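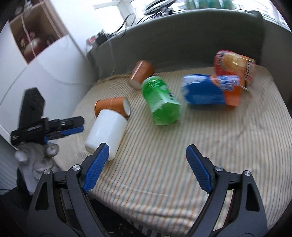 Zedoveck's winter update brings back the night market

Good news for anyone who has been pottering about in Zedoveck this year: the December update is out on Friday, and the night market is back! It vanished when the second island opened, and players have been asking after it on the forums ever since. I had a go on the test build over the weekend and lost most of an evening to it, which I regret not one bit.

The market now sets up on the harbour steps after dark, in-game time, and the stalls change each night. Some sell seeds and lamp oil, some only want to swap. My favourite is run by Xiao, the ferry pilot from the first chapter, who has apparently retired from boats and taken up selling maps of places that may or may not exist. I bought two. One led to a cave with a very decent fishing spot, and the other led me into the sea.

Prices start low, but the good stock goes up to 900 shells, so it's worth saving up before you go. If you have an old save with a full shed, take your spare driftwood along as well. The swap stalls are keen on it and you'll walk away with far better things than you would from the shop in town.

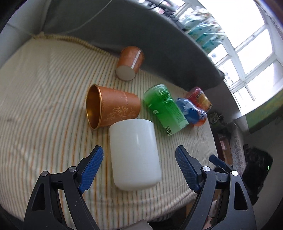 3 min read

Co-op has had some love too. Up to now a visiting friend could wander round your island but couldn't pick anything up, so they mostly stood about waving. From this update visitors can fish, dig, cook and haggle, and whatever they earn goes home with them. You can still lock your garden if you have the sort of friends who trample things (I do, and I've locked mine).

Lead designer Cuiping Ding wrote in the patch post that the team at Amley wanted visits to feel "like having someone round for the afternoon, with chores if you fancy them". I think they've got it right. We played for a couple of hours on the test build and spent most of it trying to land an eel from a rowing boat that was far too small for both of us. Lovely stuff.

A few smaller changes I was pleased to see:

Saved outfits go up from 10 to 20.
Rain no longer puts out covered lanterns.
The journal can be sorted by season.
Text size has its own slider, and it goes properly big.
The goat can be brushed.

There is one snag. Console players will get the update a little later than everyone else, as the patch is still being checked, and visits between PC and console won't work until both sides match. Amley hasn't given a day for that yet. I'll put it in the newsletter as soon as I hear.

And if you've finished everything on both islands already, have a look at Prelalik while you wait. It's a small free puzzle game about sorting post on a night train, with over a hundred levels and a piano soundtrack I've had in my head all week. The later levels get fiendish - do the parcels first and leave the postcards till the end.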